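伴侣动物行为与训练 课程讲义
第六讲 犬的响片训练：标记信号、强化程序与行为塑造
更新日期：2019年9月29日

一、本讲范围

本讲讨论以响片为标记信号的正强化训练。经典条件作用的一般原理已在第三讲处理，不再重复。牵引绳随行与召回放在第七讲。阅读材料为课程读本第四章，其中关于惩罚程序的一节可略读。

二、术语

标记信号：在目标行为发生的瞬间给出的短促刺激，预示强化物即将出现。响片、口哨、短促的单音节口令均可充当。

一级强化物：不经学习即具强化作用的刺激，训练中以食物为主。

二级强化物：经与一级强化物反复配对而获得强化作用的刺激。标记信号属于此类。

标准：某一时刻判定行为是否给予强化的条件。标准应能用可观察的动作表述，例如“两肘同时触地”。“表现得安静”不能作为标准。

潜伏期：从提示给出到行为开始的时间。

三、标记信号的建立

建立标记信号时，犬不需要完成任何动作。按响一次，随后给一份食物，间隔不超过一秒。每组20次，组间休息数分钟。食物的手部动作必须在响声之后开始；若手先移向食袋，犬学到的是手的移动，响声被遮蔽。

检验方法：在犬未注视训练者时按响一次。若犬立即转头寻找食物，配对可视为完成。对声音敏感的个体，可将响片置于衣袋内或以布包裹，降低响度后再配对。出现退避、压低身体、拒食时停止，改用口头标记。

常见错误有二。其一，以响片作为召唤信号，此时响声标记的是犬此前正在做的事。其二，按响后不给食物。误按一次也应照给，错误的代价由训练者承担。

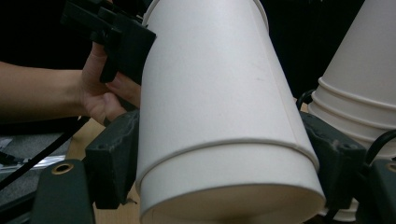 四、强化物的管理

食物颗粒以豌豆大小为宜，软质，吞咽时间短。硬质饼干的咀嚼时间过长，会降低单位时间内的重复次数。训练用食物计入每日总量，正餐相应减少。

强化物的价值应与环境难度相称。室内低干扰条件下使用日常犬粮即可，室外或有同类在场时使用肉类。价值过高的食物有时引起过度兴奋，表现为抢食、吠叫、连续给出多种未被提示的动作。此时宜降低食物等级并延长组间休息。

投放位置影响下一次行为的起始姿势。训练“趴下”并希望延长维持时间，食物应放在两前爪之间；希望尽快开始下一次重复，则将食物抛离原位，使犬起身后重新完成动作。

五、塑造

塑造指对逐步接近目标的行为作差别强化。以“走上垫子并趴下”为例，可划分如下：

1. 视线朝向垫子。
2. 向垫子方向移动一步。
3. 一只前爪接触垫子。
4. 四爪均在垫子上。
5. 在垫子上降低身体重心。
6. 两肘触垫，保持至标记信号出现。

上述步骤不是固定清单。多数犬会越过其中一至两步，训练者应随之提高标准，不必退回补做。若连续数次未达到标准，则退回上一步，重新取得较高的强化率后再前进。

提高标准时每次只改变一个变量。距离、持续时间、干扰三者中，提高其一，其余两项暂时放宽。

六、提示的添加

行为稳定出现后再加入口令或手势。顺序为：新提示、行为、标记、食物。口令与手势不应同时给出，两者并用时犬通常以手势为准，口令的控制作用不能建立。

若以旧提示带出行为，新提示须先于旧提示，两者之间留出短暂间隔。犬在间隔内即开始动作，表明转移已发生，旧提示可撤除。

刺激控制的四项判据：提示给出后行为出现；无提示时行为不出现；给出其他提示时该行为不出现；给出该提示时其他行为不出现。家庭犬的日常训练一般只要求前两项。

七、强化程序

习得阶段采用连续强化。行为达到流畅后，可转入变比率程序，但比率应缓慢拉开。比率拉开过快时，行为强度下降、潜伏期延长，并可能出现抓挠或吠叫等消退性爆发。注意，变动的是需要完成的行为次数，标记之后必有强化物这一关系保持不变。

八、案例：Selenham 犬舍的记录

Selenham 犬舍于七月对24只成年犬进行垫子训练，每犬累计200次重复，由两名训练员交替执行。参加者包括 Kerr（边境牧羊犬，雄，已绝育）与 Cisto（混血㹴，雄）。

Kerr 在第一组内即达到步骤4，但在步骤5停滞。查看记录，训练员在该犬站立注视时多次按响，站立被强化。改为将食物低放于垫子中央后，重心下降开始出现。

Cisto 的问题在于潜伏期。该犬在垫子上表现稳定，离开垫子后返回缓慢。更换食物等级无明显变化，缩短抛食距离后潜伏期缩短。两只犬的记录均未设对照，只能用于说明排查步骤，不宜作为方法优劣的证据。
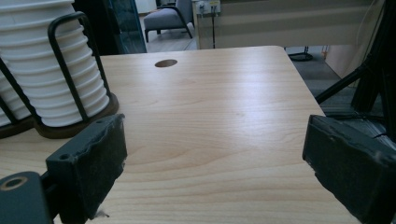

九、记录与作业

每组训练填写一行，栏目为：标准、重复次数、达标次数、强化物种类、投放位置、备注。达标率在八成以上时提高标准，五成以下时退回，介于两者之间则维持并检查标记时机。

作业一：任选一项由三个以上步骤构成的行为，写出塑造计划，每一步的标准须能由旁观者独立判定。

作业二：附录乙为 Inddale 训练站的汇总表，共3,328次重复。按犬只分组，计算各步骤的达标率，找出停滞步骤，并提出一种可能的原因及检验办法。

作业一不超过两页，作业二须附计算过程。没有犬只可供练习的学员，可两人一组，以一人充当受训者，完成塑造练习后提交记录表，全程不得使用语言提示。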